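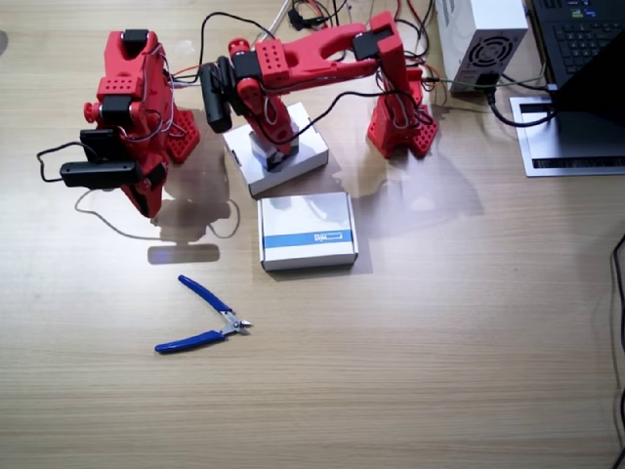
Noemí Becerra asked at the last review whether two arms are needed before one is reliable. The plan stays at two. Both printed arms are assembled, wired and standing on the shared bench, and the second base came off the printer in July.

Work since then went into the joints. Servo horns on the right arm slipped under load, so the screws were replaced and the zero positions set again. Cable routing is unfinished – wires still run loose along the links.

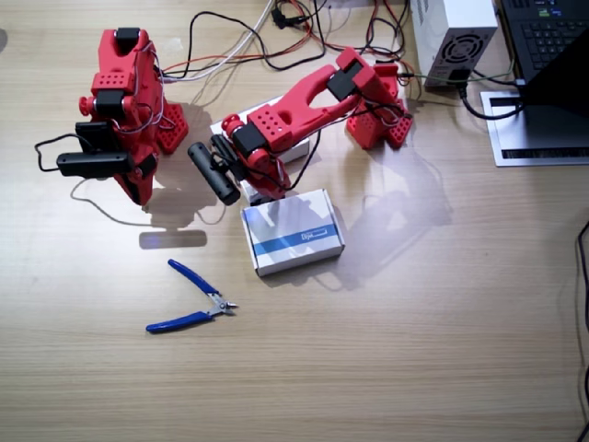

Kiyoshi Yoshida wrote back that Bellholm would rather see a slow, repeatable move than a fast one. Speed is now capped in software for all box trials.

Spending to date is 69 percent of the grant. Open items: strain relief at 3 joints, a shared stop switch, spare servos from Olline (4 on order).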